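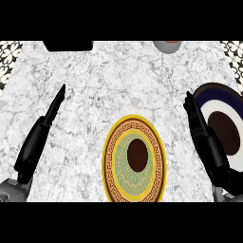 *Marble countertop with black-and-white scrollwork tile (rendering)*

## Family evenings start again in April

Dear friends of Forkholm House,

After the winter pause we open again our evenings for families. They are for parents, partners, grown children and close friends of people who are staying with us now, or who stayed with us before. You do not need to register, but please call the front desk if you come with more than two persons, so we can put enough chairs.

The evenings begin at 6:30 p.m. in the reading room at Girnby Street and finish at 8. The first part is led by Yesenia Escobedo, our family counselor. She will speak about the first 30 days after a person comes home from treatment. Many families write to us that this month was harder for them than the stay itself. The house is quiet, everyone is careful with words, and small questions like "Where were you?" can sound like an accusation. Yesenia has worked with such situations for many years and she likes to use real conversations, with names changed.

In the second part you can ask what you want. Last autumn the most frequent questions were about money, about alcohol at family parties, and about what to tell to the children. We did not have time for all of them, so this year the second part is longer.

Some practical points:

- Parking is free behind the building after 6 p.m. The gate closes at 9.
- Please do not bring alcohol, also not as a gift in closed packing.
- Residents in their first 7 days do not take part. They are still in medical care upstairs and need the rest.
- What is said in the room stays in the room.

A short word about costs, as several readers asked. The evenings are free. Private family sessions cost 100 dollars for one hour, and some insurance plans pay a part of it. Bring your card to the office and we will check it with you. If you cannot pay, please speak with us anyway. The Chaiyaporn fund can cover up to four sessions for one family, and the form is only one page.

We also want to thank Berenice Villaseñor, who finished her nursing work with us this spring. She was on the night shift for a long time, and many former residents remember her tea and her very strict opinion about sleeping with the telephone in the bed. She moves to be near her daughter and promised to write to us. The letters you sent for her, 139 in total, were given to her in a box on her last morning. She has asked me to say that she reads them slowly and will answer as many as she can.

Her place on the night shift is still open. If you know a registered nurse with experience in withdrawal care, please tell them to contact the office.

With warm greetings from the whole team at Forkholm House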